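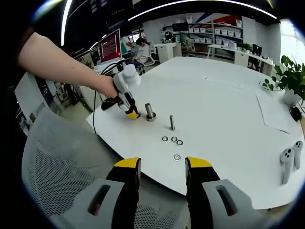
Week 3 handout: Enzymes, and why they slow down

Monday, September 16, 2019

Okay, so last time we got as far as the active site and then I ran over (sorry!). Today I want to talk about what happens when you keep adding substrate, and then what happens when something gets in the way.

Picture a fixed amount of enzyme in a tube. At low substrate, most of the active sites are sitting empty, so doubling the substrate nearly doubles the rate. Keep going and the curve starts to bend, and eventually it flattens out. That flat part is Vmax: every site is busy and extra substrate just waits its turn. Km is the substrate concentration where you're at half of Vmax. A low Km means the enzyme gets going with very little substrate around, which people like to call high affinity. I'm guilty of it too, but be careful, the two aren't always the same thing!

The equation, which you do need to know by heart:

v = Vmax [S] / (Km + [S])

Try it with Vmax = 132 micromolar per minute, Km = 10 micromolar and [S] = 10 micromolar. You should get 66. Now put in [S] = 600 and see how close you get to 132 (I make it a bit under 130).

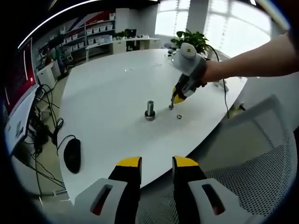 Inhibitors

A competitive inhibitor fights for the active site. Pile in enough substrate and you can outcompete it, so Vmax stays put and the apparent Km goes up. A pure noncompetitive inhibitor binds somewhere else, equally well with or without substrate, so Vmax drops and Km doesn't budge. Students mix these up on the midterm every single year, so draw both curves on one set of axes tonight and label them.

Before lab

Read chapter 7 in the Correa text, skipping the box on cooperativity (we'll get to hemoglobin later in September). The pre-lab sheet is on Zakness under "Kinetics 1". Bring a calculator, a real one, phones stay in your bag. And please set your blank before you read any samples, I mean it this time!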